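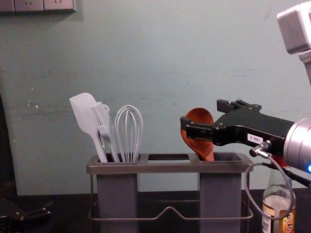

*1 min read*

Amra Popescu writes the release logic at Ferngate. Quick chat, she had a build running.

The spoon is the hard one, she says. "Planner gets the handle over the rim fine. Then what? When do you let go?"

Old answer was a fixed height. New one watches wrist force, 40 samples, then opens. "Vision's no help once the handle is inside the caddy."

Still tuning thresholds. Whisk next, wich she's dreading. "Wire loops. Depth just gives up."

Code goes out in February, maybe.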